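Filed under: Clubs & Groups > Shared Kitchen > Meeting notes

Sirdale Supper Club: notes from the February meeting
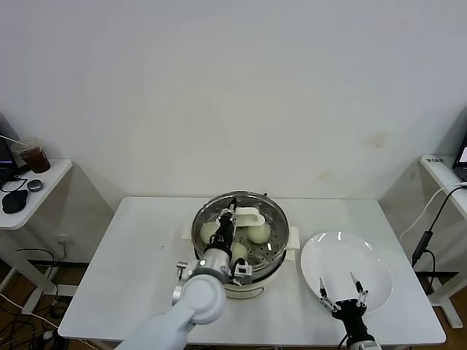 I took the notes again, so if you said something brilliant and it isn't in here, blame my handwriting. We got going a little after 6:30 p.m., with Nerea Arroyo in the chair and Bonifacio Sotomayor keeping us more or less on the clock. Apologies came in from both of the Snorradóttir sisters, who were stuck in Clovport with a flat tire (we hope you got home before midnight!).

1. Notes from last time

Read out and accepted, with one fix. I had written that the rice vinegar was "nearly gone" and Bonifacio wanted it on record that there was a whole second bottle behind the flour. Fine. There was a second bottle behind the flour.

2. The bun supper

This was the big one and it took up most of the evening. We're going ahead with steamed buns for the next supper, everybody was for it, and then we spent forty minutes on how to do it.

Nerea has been testing dough at home and likes the plain milk one best. She uses 500 grams of flour per batch and lets it rise until it looks puffy and a bit lazy (her words, and I knew exactly what she meant). The filled ones come out well too, but she thinks we should keep those to a single kind this time, and I agree with her. Last year's three fillings meant three labels, and the labels fell in the soup.

We had 61 people at the last supper and Nerea wants to plan for two buns each minus the usual one person who says they're full, so we wrote down 121. Bonifacio thinks that's low. He said he could eat six. We told him he could eat six at home.

Agreed: plain milk dough, one filling (mushroom and cabbage), 121 buns, and Bonifacio gets two like everyone else.

3. Steaming, and how many at a time

Long talk about this. The electric steamer is easy to work and it doesn't tie up a burner, but its tray isn't big and buns swell. Three to a tray gives them room. You can squeeze in more, and then you get one giant bun with seams, which tastes fine but looks like a pillow fight.

I did the math out loud and it wasn't pretty. So the plan is to steam most of them in the tall bamboo stacks on the stove during the afternoon, and keep the electric one going out front for seconds and for late arrivals. That way people can still see buns coming out of a steamer, and let's be real, that's half the fun!

A few things we want everyone on steaming duty to remember:

Fill the water before you plug in, and check it again between rounds.
Put a square of paper under each bun if you're using the bamboo.
Tilt the lid away from you when you lift it. I have a pink spot on my wrist from not doing this.
Let the buns sit a minute with the lid cracked before you take them out, or they wrinkle.

Nerea asked if the wrinkling thing was real or just something my aunt says. It's both. She's going to try a batch each way and bring the results next time, and I'm weirdly excited about it.

4. Serving: tongs or spatula

You would not think this could run fifteen minutes. Bonifacio is a tongs man. Nerea says tongs leave dents, and a dented bun makes her sad. I'm with the spatula side, myself, something plastic with a bit of a curve so it can get in under the bun without tearing the bottom off. Metal seems to stick more, at least the one in our drawer does.

We settled on plastic for lifting out of the steamer and tongs for the table, where people can dent their own.

The big round white plates will be used for serving. Set the plate right beside the steamer before you start lifting, close enough that the bun only has to travel a few inches. Last time somebody carried one across the room on a spoon and, well, the floor got it.

5. Table layout

The white table stays against the wall with the steamer in the middle of it and the plate on the right. Small tables go at either side. We did talk about the small tables turning into a dumping ground for drinks and laptops, and I admit I'm as bad as anybody. For the supper itself we'd like them clear, with napkins on one and the dipping sauce on the other.

Cords came up too. Nerea wants them picked up off the floor before guests come in, and Bonifacio offered to bring a roll of tape and some ties. The wall over that table could stand a wipe as well. I said I'd try warm water and dish soap and see how far I get before anybody starts talking about paint.

6. Shopping

Flour and yeast from Harkska, same as before. Nerea will place the order and wants it in early enough that she isn't hauling sacks on the morning of. Mushrooms and cabbage we'll buy fresh the day before. Bonifacio is in charge of soy sauce, black vinegar and chili oil, and promises to look behind the flour first.

7. Anything else

Somebody has left a very nice blue apron on the hook. Please claim it, I'm starting to think of it as mine.

We also talked about doing a dough-shaping hour before the supper for anyone who wants to learn the pleats. Nerea will lead it if at least a handful of people say yes. I'm a yes. My pleats look like a sock.

To do before next time

Nerea: Harkska order, the lid test, ask who wants the shaping hour
Bonifacio: sauces, tape and ties, check that the bamboo stacks are all there
Me: wall, paper squares, new labels that can survive soup

We wrapped up at 8:15 and stood around talking until nearly nine, as usual.

Recent in Shared Kitchen

Dumpling night: who's bringing what
Borrowing the big stockpot, please read
Mushroom and cabbage filling, the version we all liked
Notes from the January meeting
Lost and found: lids, mostly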